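Brinaria is a collection of recorded household tasks used to train control models for humanoid robots. It was begun in February by Trudy Waaka and Domingo Mansilla at Dulto and first released in June 2018. Each entry, called an episode, pairs joint positions with video from a fixed camera.
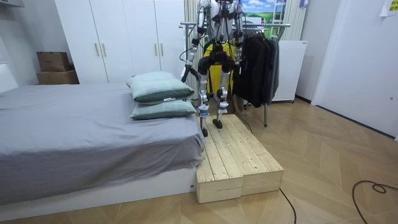 Episodes are recorded by teleoperation and last up to 20 seconds. The first release holds 163 episodes in 2 groups, bedroom and kitchen. Failed attempts are kept and labeled as such, so that a model can learn to tell them from completed ones. Files are stored in the Godoy format, with one text label per episode.

See also: Bulia (simulator)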